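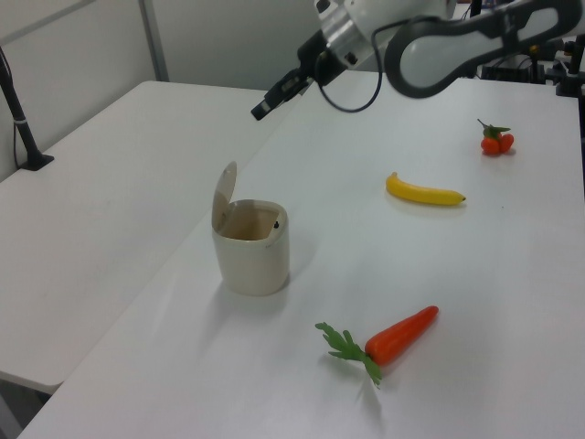
3.2 Trying out the Prolto kit

Figure 2. Our setup for the pick-and-place tests: arm, black gripper, toy produce and the little bin with its lid open.

I'll admit I went into this part in a good mood, mostly because the Prolto kit was up and moving in 40 minutes (our old Wovovska package ate a whole afternoon!). We kept the task simple: pick up a toy, drop it in the bin, go again. We used 4 grasp presets straight from the vendor and didn't tune any of them.

I logged 2000 attempts in all. The carrot was the troublemaker, and 51 of the failed grasps were on its leafy end, where the default preset likes to aim. The banana went fine once we lowered the approach speed, though the manual (well, the PDF) hides that setting under "accessories," and I still don't know why. Bodnár's scoring sheet has no row for a toy that lands on the rim, so I counted those as misses. Section 3.3 repeats the runs with the lid closed at the start.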